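Skerside gearbox works

The Skerside gearbox works is a factory in Puston that assembles small planetary and spur gear units for pumps, gates and conveyor drives. It is operated by Villalobos, which took over the site from its former owners together with the workforce. The works is known locally for the gradual introduction of robot assembly on its light gear line, a change that affected hiring, shift patterns and pay grades at the site.

Background

Gear units at Skerside were put together by hand at long benches for most of the factory's history. An assembler collected a tray of parts, seated the gears, checked that they turned freely and passed the unit on for greasing and closing. The work was paid by the piece until the change of ownership, and afterwards by the hour.

Repeated pressing and twisting led to a steady number of wrist and thumb complaints. The works also had trouble filling the evening shift. Both points were raised by the union branch before any machines were ordered, and both were later cited by the management in its proposal for automation.

Nenine cell

The assembly cell, called Nenine after the software used to plan its movements, handles the seating of gears. Each task is first worked out in simulation, where the arms can be run against a computer model of the bench and parts. Staff who move to the cell spend 12 days on the simulator before they are allowed to change a program on the floor.

The simulated task uses white gears and a plain round disc, with black two-fingered grippers. 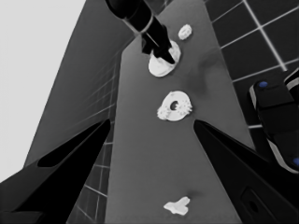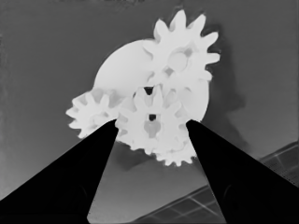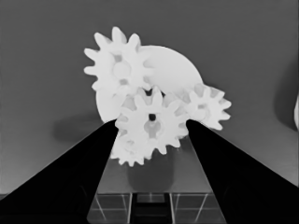
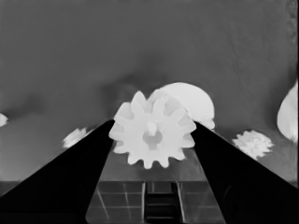

Changes to jobs

Before the cell was introduced, some 40 people worked on the light gear line. No compulsory redundancies were made, but people who retired or left were not always replaced, and the line became smaller as a result. Those who remained were divided between hand assembly, which continued for short orders and repairs, and a new post called cell operator.

Cell operators load trays, clear stoppages, inspect finished units and adjust programs. The post was placed one pay grade above assembler. Applicants did not need a technical certificate, although early rounds were mostly filled by people who had already worked as setters. A later agreement reserved 15 training places for assemblers with long service.

The evening shift was reduced to 2 operators. The union branch objected that this left too little cover for breaks, and a relief operator shared with the packing hall was added. Working alone inside the guarded area is not permitted on any shift.

Reception among staff

Opinions at the works have been mixed. Former assemblers reported less pain in the hands and less noise, and several said they preferred inspection work to the bench. Complaints centred on the pace of tray loading, which is set by the cell, and on long periods of watching a screen. Some staff also felt that the skill of judging a gear by touch was being lost, as new starters no longer learned it in their first weeks.

In response, the works brought back a period of bench training for all new staff, including those taken on as operators. The bench is also used when the cell is stopped for maintenance.

Later developments

A review of the cell was completed in April and its main findings were put to staff at a site meeting. It recommended keeping hand assembly for short orders and allowing operators to change tasks during a shift. A proposal to extend the cell to the heavy gear line was deferred.

See also

Industrial robot
Job rotation
Planetary gear
Puston

This page was last edited on 2021-05-02.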